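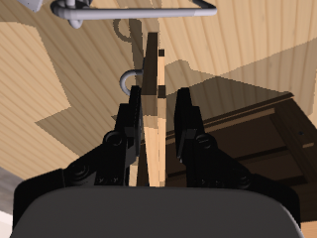 Murketti wood glue, 2 months of use

I bought the small bottle in June for repairing chairs and picture frames at home. Before this I used the Demero glue, which I liked, but the shop in Dutville stopped selling it.

The Murketti is thicker. It stays where you put it, also on a vertical edge. On narrow pieces I need only one thin line and I spread it with an old brush. The label says 40 minutes in the clamp. For pine this was enough, for oak I waited until the next morning.

What I like less is the cap. It closes badly and the glue dries inside the tip, so every time I must open it with a nail. Also the dried glue is a little yellow and you see it under clear varnish. Sand it with 80 paper first.

I paid 12 dollars. The Fröhlich costs less but it smells strong.

Four stars, one less for the cap.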